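Progress report to the Kavanagh Fund: return-to-play program, Pretport Athletic youth football
Second report, covering March to 2020-08-26
Prepared by Kathleen Ó Gríofa, program lead

The grant pays for three things: a part-time athletic trainer, baseline testing for every player before the season, and a written return-to-play process that coaches have to follow after an injury. The trainer has been in post since the spring. Baseline testing is finished except for late sign-ups. The written process is in use for all teams, with one section still in draft.

Registration

We have 168 players signed up for the fall, all tackle football, ages 11 to 18. Spring practice was called off in March, so the first contact we had with most families was by phone and email. The trainer used those months to collect injury histories. We asked each family for any fracture, surgery, concussion or hospital visit in the past two years. Answers came back slowly at first and then in one rush the week before equipment pickup.

Baseline testing

Each player does a balance test, a timed shuttle, a single-leg hop on both sides and a short memory and reaction test. Results go on a card kept by the trainer, with a copy to the family. Coaches can see whether a player is cleared or not cleared, and nothing else. Two of the head coaches asked for the full scores and we said no. They have accepted this.

Testing was done in small groups to keep numbers down indoors. This took longer than planned and used up most of the trainer's August hours. 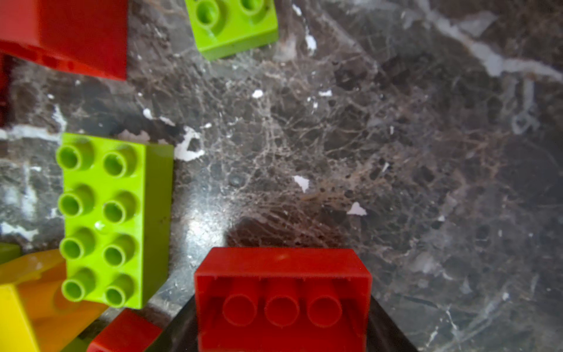

Lærke Bjarnason wrote back after the first report that the hop test seemed to be holding up the older groups, and asked if it could be dropped for linemen. We looked at it and kept it. Ankle and knee injuries were the most common ones in last year's log for linemen as well as for backs and receivers, and the hop test is the one we compare against when a player comes back from them. We did cut the number of repeat tries.

Injuries and returns

There were 16 injuries logged since practice restarted that kept a player out for at least one session. Most were sprains and strains. There was one broken wrist and one broken collarbone, both in the oldest group. Both players are out and will be reviewed by their own doctors before the trainer sees them.

Under the process, a player moves through five steps: rest, light running, position drills without contact, full practice, game. The trainer signs off each step. A day is the shortest time allowed at any step, and for a concussion a doctor's note is needed before full practice.

One player was put into a full practice before the third step was signed. The coach said he had read the list from the week before. We now post a new list at the equipment window before every practice and take down the old one. It has not happened again.

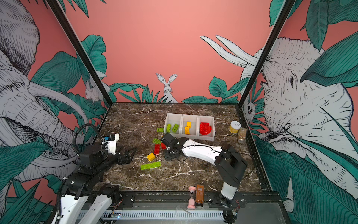

The list is also sent by text message to head coaches at noon on practice days. If a name is missing from it, the player sits out until the trainer has been asked. Assistant coaches would like to get the message too, and we plan to add them once we have all their numbers.

Equipment and supplies

The ankle braces and tape came from Jakis in July. The first box of braces had the wrong sizes for the younger players and was exchanged at no cost. Helmets are outside this grant, but the Tendov fitting kit bought last year was used at pickup and has been useful in finding helmets that were too loose.

Spending is a little under plan. The unspent part is spring trainer hours that could not be worked. We ask to carry it into the fall so that the trainer can be at away games, which the first budget did not cover.

Coach training

All head coaches have completed the session on spotting a concussion and on what to do in the first ten minutes after a bad fall or hit. Assistants are still to do theirs. The session was moved online, and the practical part, moving and supporting an injured player, has been put off until it can be done on the field.
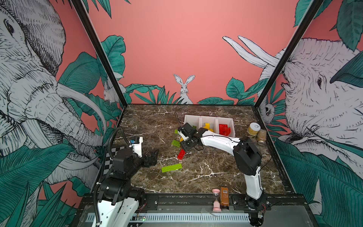
On the away games, Lærke Bjarnason asked what happens now when a player is hurt and our trainer is not there. At present the home team's trainer makes the call for that day, and our coach phones ours before the player goes back to practice. It works if the home team has a trainer. Three of the teams on our schedule do not.

Still to do

Finish the draft section on heat and hydration.
Test late sign-ups before their first contact practice.
Complete the assistant coach sessions.
Agree on the carryover of trainer hours with the fund.

The next report will include the injury log by position and the average time out for ankle injuries, compared with last season.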